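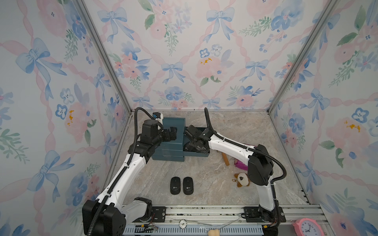

Storage unit in teal on a marble-patterned surface, with floral wallpaper behind.

A tiered desk organizer is a stepped container divided into compartments, used to keep small articles on a work surface. The rear tier is normally the tallest, so that items in front do not hide those behind. 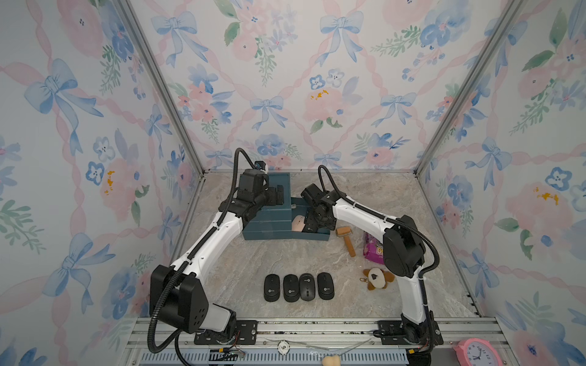 Tiered organizer set against the back wall, with a pale pink computer mouse in the front compartment.

Plastic models are the most common. The Jondero pattern, sold from Clultaldale, weighs 833 grams empty and is rated for a load of 1000 grams per tier.
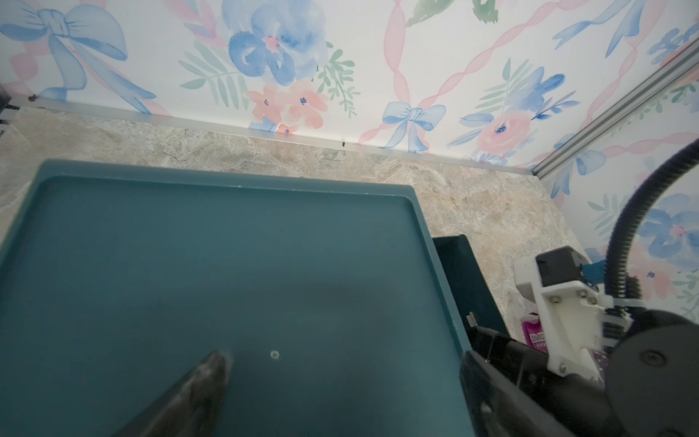
Trays are the simplest form of desk storage and are often paired with a tiered unit. A raised rim keeps pens and clips from rolling off. Dark teal plastic with a matte surface, as in this tray, still reflects light in faint patches - gloss finishes do so more strongly.

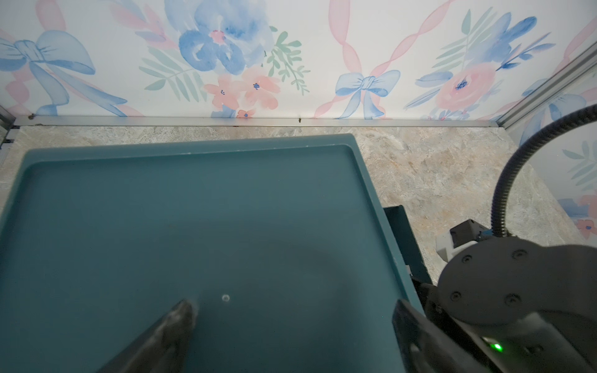 Placement affects how much of a desk remains usable. Valdemar Vestergaard, in the Gromatar handbook, recommends a clear strip 14 centimeters deep along the front edge. Patterned surroundings make small articles harder to find, and a plain tray interior set against blue bows and pink ribbons gives them a uniform background.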